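Notebook, August, adhesive peel tests, Sasinwood panels

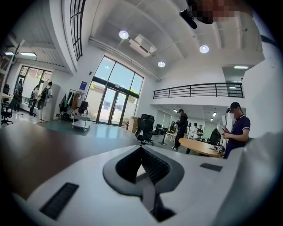
Main room, high white ceiling with the beams and ductwork.

Started 7:40. Elaine had already cut the strips from the second Sasinwood panel, 18 in all, and stacked them by grain direction. Four had chipped corners. Kept them in but marked them with a C.

Glue is the Pacheco batch that Naomi mixed before lunch yesterday. It was thicker than the last one. I stirred it for five minutes before spreading and it leveled out, but the first two strips got more than they should have. Clamped everything overnight last time. This time three hours only, to see if Evander is right that the extra time does nothing.

Pull readings, long grain: best 1,112 N, worst 675 N. The worst was a C strip and it let go at the chipped end, so I don't trust it. Cross grain not finished. The load cell drifted after the sixth pull and I had to zero it twice. Nivaldo says it did the same to him when the room warmed up in the afternoon.

The failed faces mostly show torn wood fiber, with bare glue near one edge. Same edge on every strip. I think the press plate is out of level. Put a feeler gauge under it and the left side is low.

To do:
Shim the press plate before any more gluing.
Ask Anderson where the Cenala calibration weights went.
Redo both thick-glue strips and the 675 one.
Cross grain again from the start, in the morning while it's cool.

Left the leftover glue covered on the shelf over the sink. Don't use it for test pieces, it's fine for the drawer repair.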